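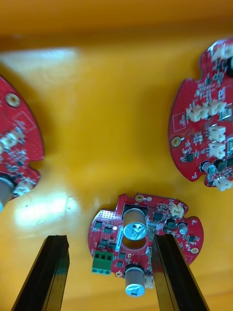
Solder mask

Solder mask, also called solder resist, is a thin polymer layer applied to the copper traces of a printed circuit board. It protects the copper from oxidation and keeps solder from bridging between pads that sit close together. Areas to be soldered are left open.

Composition

Most masks are based on epoxy or epoxy-acrylate resin mixed with a filler, a pigment and a curing agent. The filler controls flow and hardness. Finished thickness over a flat conductor is commonly around 20 micrometers, but the layer thins at the corners of traces, where liquid resin pulls back before it sets. For this reason thickness is measured at the trace shoulder as well as at the center.

Types

Epoxy liquid is screen printed through a patterned mesh and cured with heat. It is cheap and durable, and its registration is poor by current standards.

Liquid photoimageable mask is sprayed, curtain coated or flood printed over the whole panel, dried until no longer tacky, and exposed to ultraviolet light through a film or by direct imaging. Unexposed areas are washed away in a mild carbonate solution. A final bake completes the cure.

Dry film mask is laminated under vacuum. It gives an even layer and can cover small holes — a practice known as tenting — but it follows tall traces less well than liquid types.

Color

Green remains the usual color. Red, blue, black, white and yellow are widely sold. Pigment affects exposure: black and white masks block or scatter ultraviolet light and need longer times, and the narrow strips between fine pads may be undercut. Red behaves much like green in most processes. Gloss and matte finishes differ mainly in filler content. Gloss surfaces can produce reflections that interfere with optical inspection.

Defects

Common faults include skips, pinholes, blistering and misregistration. Blistering is usually traced to moisture or to poor cleaning of the copper before coating. In November the Parkau panel shop logged 151 rejected panels from one coating line; Ward Desmet's report assigned all but 8 of them to a worn brush in the pre-clean stage. The Surdu method, a tape pull over a scribed grid, is used there to check adhesion, with 2 pulls per panel.

Repair

Small gaps may be filled with a brush-applied resin of the same family and cured locally. Repairs over fine-pitch pads are generally not allowed.

See also

Conformal coating
Surface finish
Vavivstead process
Clarketti gauge

Last revised 27 Mar 2021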